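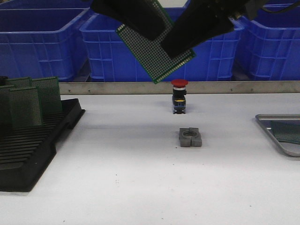
Search this guide Enter keyword Go

Rastwood Bench Guide
Posted by the Gollivel bench team, December

Section 5: Comparing two grippers on the board-handling task

By now your arm is bolted down, the controller is talking to it and you've done the homing steps in Section 4. Now for the fun part! This section takes you through a fair side-by-side test of the two fingers sets supplied with the kit: the Foley (broad and flat) and the Irkendale (narrow, with a softer pad). We love this test, as bare prototype boards are thin, light and full of holes, and they show up differences between fingers that a plastic cube never will.

Read all the steps once before you start. Allow a whole morning for your first go.

CAUTION: Keep your hands out of the work area whenever the arm is powered. Know where your stop control is and try it before the first run.

5.1 Laying out the bench

1. Clear the table and wipe it down. Stray solder bits can lift one side of a rack just enough to spoil your results.

2. Put the slotted rack to one side of the arm's reach and the flat metal tray to the other. Leave the middle free for carrying boards across.

3. Load the rack with perforated boards, leaving a few slots empty so you have somewhere to put boards back. Push each one fully down into its groove.

4. Set the fixed camera so that it takes in the rack, the tray and the space between them. Lock the mount.

5. Open the controller page and load profile 2521. It holds the starting positions for both finger sets, so you won't need to teach them again when you swap over.

Note: If you want to use other parts later, such as push buttons and their holders, leave them on the table from the start. Moving things halfway through makes the two sets of results hard to compare.

5.2 Checking the wrist camera

The wrist camera is a joy once it's set up properly, and it will tell you far more about a grip than the fixed one can. Do this check with each finger set, as the Foley fingers hide more of the view.

1. Fit the fingers and tighten both screws evenly.

2. Jog the arm towards the rack at the slowest speed. Stop with the fingers just short of the boards.

3. Look at the live picture. You want to be able to see the rack's ribs and the top edge of the board you are going for. It's fine for the fingers to cover the lower part of the boards, and fine for them to look blurred, as the focus should be on the rack. Bright pads are normal too, but if they wash out the holes next to them, turn the exposure down one notch and look again.
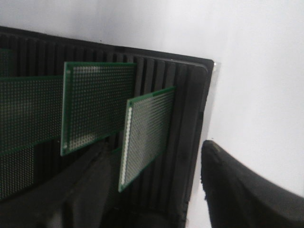
4. Save the view under the name of the finger set, then back the arm away.

5.3 Running the test

1. Start with the Foley set. Set the closing force to 2000 on the controller's own scale.

2. Pick a board from the rack, lift it straight up until it is well clear of the slots, and hold.

3. Note the tilt. A board that hangs at a slant can still be carried, but it needs more height over anything standing on the table.

4. Carry it across and lower it into the tray. Open the fingers slowly.

5. Do this for every board in the rack, then put them all back and repeat with the Irkendale set at the same force.

CAUTION: Do not raise the force to cure a slipping board. Open, move the grip point nearer the middle of the board and try again.

Note: Write down slips, tilts and missed picks separately. On our own bench the Irkendale pads slipped less, while the Foley fingers were nearly twice as quick to line up with a slot, and we'd never have spotted that from a single score.

When both sets are done, save your log and go on to Section 6 for placing boards back into the rack, where the wrist camera views you saved in 5.2 are used again.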